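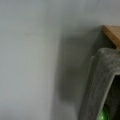

3 min read · 10 posts

Nazmiye Akgül

1/ Okay, a long one about a wall. We moved the big bookcase out of the back room on Friday and I have been standing in there with my tea ever since, looking at pale gray paint and feeling much happier than a person should about pale gray paint.

2/ For anyone who missed the February posts: the back room used to be a sort of mustard. I lived with it for years, my sister loved it, I said nice things about it at dinners. Then I bought one sample pot of a gray called Skarkberg and that was the end of the mustard.

3/ It took two coats and a bit. The bit was my fault, I ran out with a strip left to do by the window and had to go back across town for another can. If you look very hard you can find faint streaks where I went over things with a tired roller. I can live with them. My mother would have found them from the street.

4/ What I like about this gray is that it moves. Over toward one side it goes cool, and then it warms up a little as you walk along. I was warned it might look like an office (thank you, everyone who wrote to warn me!) and in the evening, with only the lamp on, I did have one bad hour.

5/ Now the wood. I wanted something warm against it, and I went back and forth between painting the board to match and leaving it plain. Plain won. It's that honey-orange tan, paler on the top and deeper along the front edge, and next to the gray it looks almost like toast. I keep touching it when I go past.

6/ The end is just cut square. I had a whole plan for rounding it — I watched videos, I bought sandpaper in three grits — and then I held it up in the room and liked it square. So if anyone near me needs sandpaper, please come and get it.

7/ Several of you asked about cost. I had two quotes, one from Arer for 1,840 to do the whole room with fitted shelving, and one from Güler for 900 for shelving only, with me painting. I went with Güler. They were lovely and they took their shoes off without being asked.

8/ The gap question! Yes, I like a little air between the end of the board and the wall. I know some of you want everything tight and caulked, and my brother-in-law has already offered to come over with his caulking gun. But I like a bit of shadow in there. The shadows on that wall are half the pleasure for me, big soft smoky ones with no real edge to them, and I don't want to fill the room up so much that I lose them.

9/ So what goes on the wall? At the moment I'm leaning toward nothing. I do have the Vilside print, the blue one, which is 94 cm wide and has been leaning in the hallway behind the coats, and I keep carrying it in and holding it up and carrying it back out again. If you have a strong opinion, tell me, I'm very easily led.

10/ Next job is the baseboards, and I'm already putting it off by writing to all of you. I have white left over from the kitchen, but I wonder if it's too bright beside this gray. Has anyone done theirs in the same color as the wall? Did you get tired of it? Send me your rooms, please, I want to see them, even the unfinished ones.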